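Inicio | Manuales | Demostraciones | Descargas | Contacto

6. Demostración con público: recogida de accesorios pequeños en bandeja

Esta sección se aplica a las jornadas de puertas abiertas y a las visitas en las que el operador maneja dos pinzas Nalley de mano. Antes de empezar deben haberse completado la calibración de apertura (sección 4) y la prueba de grabación (sección 5).

6.1 Preparación del puesto

1. Elija una superficie horizontal a la altura de la cadera o algo inferior. Se admite una cama o una mesa cubierta con tela, siempre que la bandeja no se deslice al empujarla con un dedo.
2. Extienda la tela y alise los pliegues grandes. Los pliegues pequeños no afectan al ejercicio.
3. Coloque en el centro una bandeja rectangular de paredes bajas. El fondo blanco facilita la localización de las piezas oscuras.
4. Reparta los accesorios dentro de la bandeja, apoyados en el fondo. Mezcle piezas blandas (gomas de pelo, cordones) con piezas de cuentas.
5. Sitúe al público detrás del operador o a un lado. La distancia mínima a las pinzas es de 2 metros.

Nota: el juego de accesorios Asadis contiene piezas menores de 5 mm. Manténgalo fuera del alcance de los niños que asistan a la visita.

6.2 Ejecución

1. Sujete una pinza con cada mano y ciérrelas en vacío. Las almohadillas azules deben tocarse en toda su longitud.
2. Abra ambas pinzas y acérquelas a la bandeja por el lado del operador.
3. Tome con la pinza izquierda un adorno de cordón. Las mordazas deben cerrar sobre la parte más gruesa.
4. Tome con la pinza derecha una pieza fina, de cadena o de cuentas, y déjela colgar de la punta.
5. Levante las dos piezas por encima del borde de la bandeja y deténgase el tiempo suficiente para que los visitantes vean el agarre.

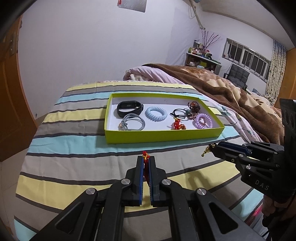
Fig. 6-2. Ambas pinzas con pieza sujeta, por delante de la bandeja.

6. Deposite primero la pieza de la derecha y después la de la izquierda. Abra las mordazas despacio.
7. Repita desde el paso 2 con otra pareja de piezas.

Precaución: no introduzca los dedos entre los brazos articulados mientras la pinza esté en movimiento. Los pasadores no llevan cubierta.

Precaución: las cuentas pulidas pueden resbalar si las almohadillas tienen polvo. Límpielas con un paño seco entre un grupo y el siguiente.

6.3 Registro de la sesión

El módulo Bellamy almacena hasta 2000 ciclos de apertura y cierre. Descargue los datos al terminar cada grupo y anote el nombre del operador. Si aparece el código 1201, la pinza ha perdido la referencia de apertura: interrumpa la demostración y repita la sección 4.

Las consultas sobre el recorrido de visitas Trokilmont se dirigen a Roman Sikora. La hoja de turnos de junio sustituye a la anterior.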